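Why Do We Sleep?
Godholm Children's Learning Pages – The Human Body

Every person needs sleep. Children of school age need more of it than adults do, and babies need the most of all.

What happens during sleep?
The brain stays busy all night. It sorts through the day and stores what you have learned. Your muscles rest, and your body releases substances that help you grow.

Sleep comes in stages. First you drift off, and a small noise can wake you. Later you enter deep sleep, when you are hard to wake. Then comes dream sleep – your eyes move quickly beneath their lids. The stages repeat until morning.

How can you sleep well?
Go to bed at the same time each night. Turn off screens well before bedtime. A dark, quiet room helps, and so does a comfortable bed.

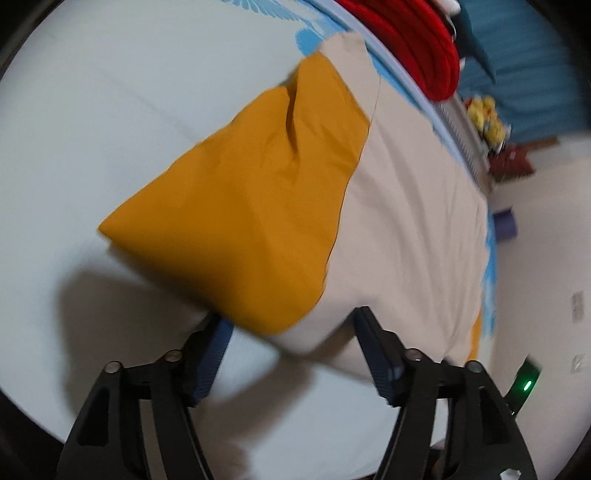
Some children like to read for 20 minutes before the light goes out. Others prefer a story or soft music.

Words to know
Stage: one part of a longer process.
Dream sleep: the part of the night when most dreams take place.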